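Sokby Stoneware Glaze, Oatmeal (Item 2601)

Dipping and brushing glaze for mid-range stoneware
Sold as dry powder or ready mixed

Sokby Oatmeal is a soft off-white glaze for tableware. It has a satin surface, so it shines a little under a lamp but does not glare. Where it goes on thin it leans toward beige. Where it goes on thick it is closer to cream. Over a dark clay it picks up small brown specks, and over a white clay it stays much quieter.

The glaze is made in small batches at the Hodska workshop. Danuta Bednarek worked out the recipe and still fires a test tile from each batch before it is packed. The batch number is on the lid. If you are glazing a full dinner set, order enough to finish it from one batch.

Mixing from powder

Add the powder to the water, not the water to the powder. Let it sit overnight, then stir and pass it through a sieve twice. It should be as thick as light cream. The powder contains silica, so wear a fitted dust mask when you pour it and wipe up spills with a wet sponge.

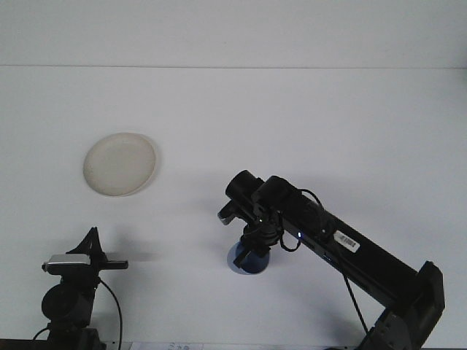
Oatmeal is easiest to use on simple shapes. Plates, saucers and low bowls give it room to settle, and it needs only one dip of three seconds. Tall mugs can run at the foot if you go over that. A round, shallow dish with a thin raised rim, off-white with a creamy, slightly beige inner face and a little mottling, is a good guide to the kind of color we mean by the name. If you want a flat, even white, look at Flustach White instead.

Brushing takes three coats. Let each coat lose its wet look before starting the next, and change direction between coats. Leave the bottom quarter inch bare.

Firing

Fire to cone 6. A slow cool gives more of the satin surface. A fast cool comes out glossier and some people prefer it. Kilns differ, so run a tile first.

Sizes

Ready mixed, one pint: $12
Dry powder, ten pounds: $42
Dry powder, twenty pounds: $67

Customer notes

"Used it on serving bowls for Ramadan and have ordered again for a second set. Sits nicely next to my blue." Khadija El Idrissi

"Good coverage. The pint settles hard if you leave it over winter, but it stirred back up with a little warm water." Fanni Fodor

Ready-mixed pints are not shipped in freezing weather. Orders for pints placed from December on are held until March unless you ask for powder instead.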